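Moges cell, gripper upkeep
Gallery 4 of the Dotside workshop pages – posted 20/07/2022

The supplier told us the Moges cell would need next to no attention once it was set up. I had my doubts in January and I have more of them now. The arm itself has given us little trouble. The fingers are another matter, and so are the wire baskets, which get bent, swapped and put back wherever there is room on the table.

The Nindent manual gives a service interval of 200 hours for the finger mounts. I don't know where that figure comes from. Ours had play in them well before that, and the counter stood at 2,554 cycles when I first took them off. We now check them every 30 hours. It takes 18 minutes if the hex keys are where they should be.

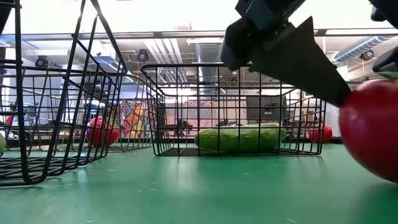
The check is simple enough. Power down, hold each finger near the tip and push sideways. Any movement you can feel at the mount is too much. Tighten the screws a little at a time, one side and then the other, and look at the pads while you are down there. I would not trust the self-test for any of this – it passed twice on a finger I could wiggle by hand.

After that come the touch checks. Bring a fingertip up to a large toy at slow speed and stop at contact, then do the same with a smaller one. Round toys show up a crooked finger sooner than long ones like the cucumber, at least on our table. Flundus, the software add-on, claims to correct for a crooked finger by itself. I have yet to see it do so, and I'd still want the finger straight.

Baskets last. Sight along the rim, bend back any wire that sticks out, and write the date on the sheet by the controller. The next gallery covers the cable run, which the manual also calls maintenance-free.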